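Fashion Studies: Trend, Collection and Review
Week 4 notes – Reading a seasonal collection

These notes go with Monday's lecture. Read them before the tutorial and bring your own copy, as we'll be writing on them.

What we mean by a collection

A collection is a group of garments designed to be shown and sold together in one season. It has a theme, a colour range, a set of fabrics and a number of silhouettes that repeat. Students often look at the theme first, as that is what the show notes talk about. Buyers tend to look at silhouette and fabric first. For this unit, start where the buyers start.

The four terms you need this week:

Silhouette – the outline of the whole outfit on the body, including shoes and anything worn over the top.
Hand – how a fabric feels and behaves when touched or gathered.
Look – one complete outfit as sent out on the runway, numbered in order.
Exit – one model's walk. Most of the time a look and an exit are the same thing, but a coat taken off halfway down gives you two looks in one exit.

The case study: Hedus

Our example is the Hedus autumn collection designed by Mathis Gautier. The label is small and showed 70 looks, a lot for a house of that size. The lookbook is on reserve in the library under the course code. The line sheet, which lists every piece offered to stores, runs to 274 items once the colourways are counted separately.

Go through the lookbook twice. The first time, don't write anything down. The second time, mark each look with one of three letters: C for coat or outer layer, T for tailoring, S for soft dressing (knits, draped jersey, slip shapes). Some will need two letters. That's fine.

You should find that the coats are grouped near the start and that the tailoring is spread through the middle. The soft pieces come late. Gautier puts a long grey wrap coat at look 2 and brings the same cut back near the end in quilted satin. When you see a shape return like that, write down both look numbers. It usually tells you which pattern the house has put its money into.
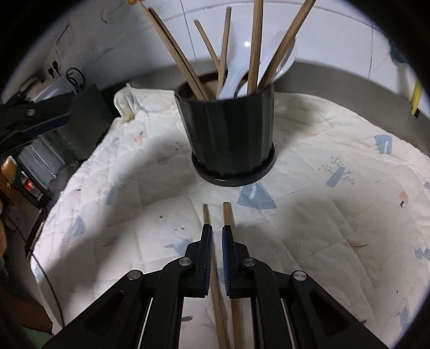
Colour should be handled the same way. Name the base colours first, meaning the ones that turn up in all three groups, and then the accents. In the Hedus collection the base is charcoal, oat and a brown that the notes call bark. The accent is a sharp yellow that appears in linings and gloves and only once as a full dress. An accent kept to linings costs the wearer very little nerve, and stores can order it without much risk. Compare this with Distwood the same season, where the accent was a full-length red coat that opened the show and was later produced in very small numbers.

Fabric notes

Don't guess fibre content from a photograph. If the line sheet says wool blend, write wool blend. If you have no line sheet, describe what the cloth does: it stands away from the body, it clings at the hip, it creases at the elbow. Last year a number of essays called the opening fabric cashmere. It was boiled wool from a mill called Tefera, and the information was on page one of the line sheet.

For weight, use light, medium and heavy unless you have been given figures.

From runway to rack

Not everything shown is made. A runway piece may be dropped for cost, simplified, or shortened for the store version. Common changes are:

Hems brought up, especially on trousers cut for very tall models
Hand finishing swapped for machine finishing
Linings changed to a cheaper cloth
Sleeves narrowed so the garment fits under a coat
Sheer pieces sold with a slip

When you write about a commercial version, say so. A review of the show and a report on the stock are two separate jobs, and they have separate readers.

Writing the review

The usual runway review is short. It has a claim about the season, some evidence from named looks, and a judgement. Put the judgement where the reader can find it. Words like fun, edgy and wearable need a garment attached to them, or they don't tell us much. Avoid starting with the weather, the venue or who sat where, unless the designer used the venue as part of the show. Lunar did this two seasons ago, holding its show in a rail shed in the dark and lighting only the hems, so the venue had to be in the first paragraph.

There is some disagreement over how much the critic should take from the show notes. My own view is that you read them after you have written your first draft, and then check for errors of fact.

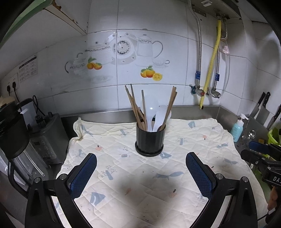 Florian Joly would have you do it the other way around: read the notes first, he argues, so that you can judge a collection against what it set out to do, and a critic who skips them ends up marking the designer down for failing at something that was never tried. He also thinks the three-letter exercise leads students to undervalue accessories, and he would add an A.

Both positions are reasonable. If you follow Joly, say in your essay that you used the notes and quote them where you rely on them. If you want to add an A to your markings, add it for every look and not just the ones with interesting bags.

For the tutorial

Bring your marked list of the Hedus looks, plus a 90-word review of the collection. The limit is firm and includes the title. Spell the designer's name correctly. Choose one look you would cut and be ready to say what it does to the order of the show when it's gone.

Reading for next week is the chapter on knitwear and sizing, up to the section on grading.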